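# The Two-Armed Housekeeper of Millton

Safta Pană started with a parts list and a corner of the shared workshop in Millton. She wanted a robot that could tidy a bedroom, and she wanted to build it with tools that any member could sign out. The list ran to 1532 entries by the time the second arm went on, most of them screws.

The shoulders came first. Pană bought the joint motors used from Gilani, a surplus dealer in Clododstead, and spent most of September getting the left one to stop humming. The grippers went through more versions than anything else. The current ones are gray, with small bolts and brackets that can be reached with a single hex key -- she got tired of hunting for the other sizes.

Bins are harder than they look. A cup can be picked up from one side, but a full bin tips, so both arms have to take the rim and rise at the same speed. Pană's first control program moved the left arm, waited, and then moved the right. She threw it out after 2 evenings.

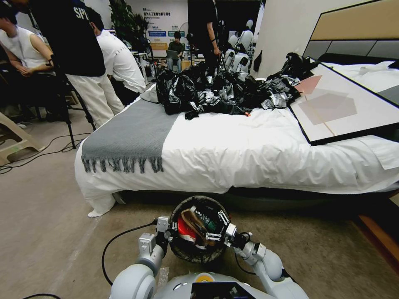 Why use two grippers on one bin? With one on each side of the rim, the weight is shared and the bin stays level even when the trash inside is lopsided.

The arms run on Skukden, a motion program written by another workshop member. It checks the position of each wrist 100 times a second and slows down whichever side gets ahead. Pană has set the lifting speed low and plans to leave it there until the wrist mounts are replaced.

Cables are her main complaint. The ones at the grippers need enough slack for the wrists to turn, and slack hangs. She has tried clips, sleeves and tape. The next version will route the wiring through the forearms, which means taking both of them apart again -- a job she puts at 10 evenings.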